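Visit to the Stodau open house, Mokgethi building

In April I went with our neighbourhood repair group to the open house at Stodau, the place where lost and donated small things are sorted before they go to the charity shops. I had passed the building many times on the bus and I always believed it was a paint store. It is not, and I am glad that I finally went inside.

We were asked to come at 10 in the morning. The parking lot is at the back, beside the loading door, and I recommend to use it, because the front street is only for permit holders. At the reception we received a sticker and a cup of tea, and then Elmarie Sithole took our group upstairs. She has worked there for nine years and she speaks quickly, so I did not catch everything, but I made notes.

The first room is for receiving. The boxes come from bus depots, from two swimming pools, from schools and from people who are moving house. In one month they receive 4000 items, and of these 400 go back to an owner. I thought this was a small number, but Elmarie Sithole said that most persons do not ring for a comb or a pencil case. They ring for keys, glasses and one particular teddy bear.

After receiving, everything is divided by size. The large things (umbrellas, scooters, a rice cooker) go downstairs. The small ones go to the sorting room on the second floor, and this was for me the most interesting part of the visit.
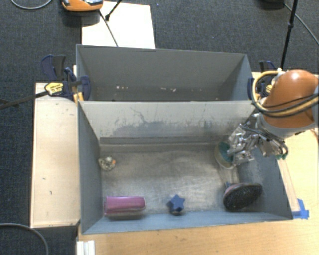

Yaneth Mosquera

The sorting is done with grey bins on a wood surface. A bin at this stage does not follow any subject, and you find in it things which have nothing to do with each other. I looked for some time at a bin with a dark blue star in it, and a pink case, long and rounded at one end, and a dark oval brush lying with its black bristles up. There was also something round and teal green with a cream edge. At the side wall was a small lumpy piece, white and grey with a tiny spot of orange, and I would not know on which shelf to put it. The bin behind it had only small bits of debris left in the bottom. At home I would have wiped it, and I think my mother would have wiped it twice.

The shelves where the sorted things go are named by colour labels: hair and bath, toys, office, kitchen, and "ask". The "ask" shelf was the fullest. One lady from our group recognized there a part of a salad spinner, and she was very proud of it for the rest of the morning.

Next we saw the washing room. Brushes and combs are soaked in warm water with a cleaner called Budano, for 35 minutes, and then they are dried on towels. The smell is a little like lemon. I asked if one can buy it, but they get it only in big canisters. For hairbrushes they remove the hair first with a hooked tool, and a young man let us try it. It is slower than it looks.

The last stop was the packing table. Things are put by kind in paper bags and go to the Cumosness shops, where a bag costs two dollars. Last year 2000 bags were sold, mostly toys. I bought one with office supplies and found inside a good stapler, a purple ruler and far too many erasers.

A few practical remarks. There is an elevator, but you must ask for the key at reception. The washroom is on the ground floor only. Closed shoes are required upstairs, and one man in sandals had to stay with the tea. The tour took longer than was announced and we finished close to noon, so please eat something before. Children are welcome if they hold a hand on the stairs.

The next open house will be in the fall. Names can be left at the reception desk.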